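Floor notes, 13/03/2023

Quick one this time, month end is eating me alive.

Sorting line first, because everybody asks. The Gredum arm on station 3 is staying. The trial was meant to stop when the lease ran out, Lenent has now signed for the full term, so that's settled. Station 4 gets the same setup in April if the floor wiring gets done. If. I've been told yes twice and seen no electrician.

What changes for people:

No jobs go. This was put in writing to all 30 of us on the textile side and a copy is pinned by the time clock. Read it, it's one page. Hours stay as they are untill the summer schedule, and any change after that has to come with 12 days notice.

What does change is who stands where. The arm picks single pieces and drops them for grading. Grading stays with us. Wool, stains, broken zippers, anything with a pin in it, all still a person's call. So less bending into bins, more standing at the table looking at stuff. Some like that. Some really don't, Tala Karam from the early shift said her back is better and her eyes are worse, and could somebody please look at the lamps. Passed on. Lamps are on order from Chamoun, no date yet.

Rotation: two hours at the table, then swap. Please do actually swap. Last week a couple of folks stayed put the whole shift to be nice to a coworker and then had sore necks. Put your initials on the sheet so we can show it if anyone upstairs starts asking why we need the swaps.

Speed. The target on the wall says 3,000 pieces a shift for the station. That is for the station, arm and people together, it is not your number and no one gets written up over it. If a lead tells you different come find me.

Soft stuff is still the headache. Shirts are fine, denim is fine mostly. Fleece bunches up and the fingers grab two things or nothing. When it misses three times it stops and the light goes yellow, and then it's hands off, press hold, clear it, press resume. Don't reach in while it's moving. Yes even if it's only one sock.

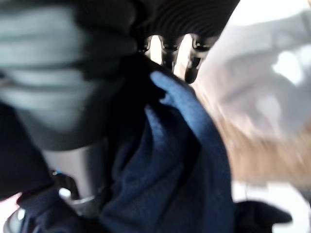 Gripper tips over a bunched-up piece of navy fabric.

Training on the Telby screens: two more sessions, sign up on the clipboard in the break room. Paid time, also for nights. If you did the first one and it went over your head, come again, I did. The menu is in English only for now, Spanish is promised.

Still open: who cleans the fingers at end of shift (not in anybodys job sheet, so for now the lead does it), and whether the arm's stops count against our break time. My answer is no. Waiting for theirs.

Questions to me or in the box by the lockers.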